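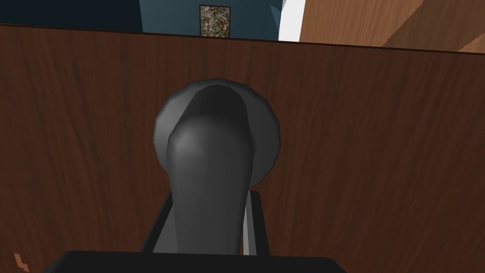 Cotard sim kit, wrist cam view, knob task

Has anyone here bought the Cotard home tasks pack? Thinking of it for our robotics club in October, 6 students, most have never touched an arm. The sim licence is 3,000 for the year, which is a fair whack of our budget. Main thing I want to know is whether the wrist view is good enough to practise grasping on, or do we need to buy the side camera add-on as well. Also does it run on older laptops? Ours are pretty tired.

Aksel Hauksdóttir

Bollholm
Had it 2 terms. Worth it IMO. Wrist view is fine for knobs and handles, you get both fingers in view so the kids can line up either side before they close. Start them on the knob.

Table tasks are harder. 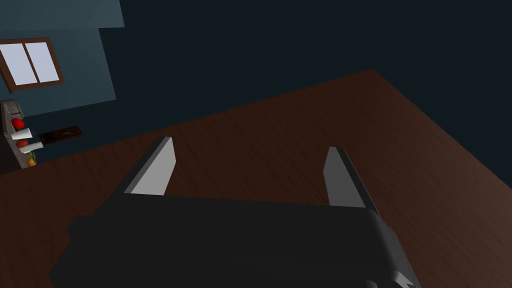
What catches them out is height. With the fingers wide open over bare timber theres not much to judge distance by, so mine kept coming in too low. We ended up getting the side cam for that and left it off for everything else. The colour and lighting are pretty good, a bit dark at the back of the room sometimes. Turn the brightness up in settings, its under Display not Camera.

Laptops: ours are old too. Ran ok with shadows off. Fan noise is something else.

Skuvilis
no idea about Cotard but check if the licence is per seat, the one we had was and it stung

Jenkins
Trial first. They gave us a fortnight when I emailed, didn't need a card. Support was slow to reply but the answer was right when it came. Manual is 116 pages and the grasping bit is near the end, skip the arm setup chapters if your only using sim. I wouldnt buy the side cam on day one, see how they go.

116 views · 2 shares

Comments
Aksel Hauksdóttir: Cheers all, emailing for the trial tonight. Will ask about seats.
Bollholm: good luck, post back how the laptops go
Skuvilis: same, keen to hear

Contact us | © Community Help | Back to top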